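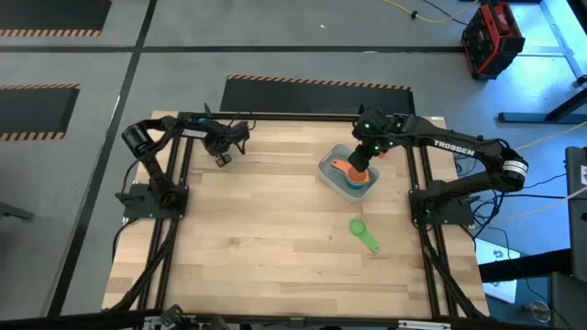 Scoop task, right gripper at the orange scoop, green one on the table.

From: Ximena Bustos
Date: 5 January 2026
Subject: Re: scoop demos by remote control

> We have 200 demos from Travik and Kabbaj now, all driven
> by hand from the leader arms. I think 100 more gets us
> to something we can show Hernow.

I doubt it. I went through 15 of the 200 last night and in 11 of them the driver stops over the container, backs up and tries the scoop again. The arm will learn the dithering along with the grasp. More of the same gives us a robot that hesitates very faithfully.

Also, who decides what counts as a good demo? Jisis keeps anything that ends with the scoop out – that's a low bar. I'd throw out the retries, train on what's left and see before anyone drives another hour.

Ximena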